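# The Murton rolling office chair, in gray

I sell a lot of desk chairs and I've sat in more of them than my back would like, so when I tell you the Murton is the one I roll over to my own desk every morning, please take it seriously! It's a plain gray chair on casters with a metal frame and curved metal arms, and we've kept it in stock at Trotora longer than any other seat we carry.

I first got one for the packing desk. Harpreet Marchand, who runs our orders, had been perched on a kitchen stool for most of a winter, and she wanted something with arms that didn't wobble. She picked the Murton out of the Gimico list without asking me (good call) and I kept finding excuses to go and sit in it when she was at lunch. By March I'd ordered my own.

## What it's like to sit in

The seat is upholstered and on the firm side. If you like to sink into a chair, you'll want the Nguyen instead – it has a much thicker cushion and costs a bit more. I find the firmer seat better for a long afternoon of typing, and it doesn't go saggy at the front, where the cheap ones always give up on you.

The arms are bare metal. They feel cool on your elbows first thing in the day, I won't lie, but they wipe clean in a second and there's no foam on them to split or pick at. You can get slip-on arm pads from us for a few dollars if you'd like something softer.

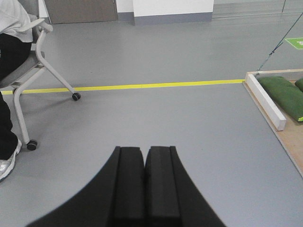

Rolling is where I get the most questions. The casters are black, and they're happy on any smooth hard floor: concrete, vinyl, sealed wood, tile with narrow grout lines. On low carpet it still moves, you just push a little harder. On anything shaggy, forget it, buy a mat or get the version with glides. And please check the casters for hair and thread now and then! I pull mine out every couple of months and it's disgusting every time.

## Putting it together

Maxence Gilbert does our assembly for local customers and can have one built before his coffee's ready. It took me longer, and I put one arm on backward the first time, so look for the little L and R stamped under the arm brackets. Leave all the bolts slightly loose until everything's in place, then tighten them up.

## The details

- Color: gray seat, silver-gray metal frame
- Arms: fixed, curved metal
- Casters: black, replaceable
- Weight limit: up to 110 kg
- Guarantee: 3 years on the frame, 2 on the upholstery and casters
- In the box: chair parts, bolts, hex key, instruction sheet

Spare casters are sold in packs of 2, and they press in by hand. If you're ordering chairs for a whole room, send me a note before you check out and I'll work out the shipping for you, as the website adds it up per box and it always comes out too high.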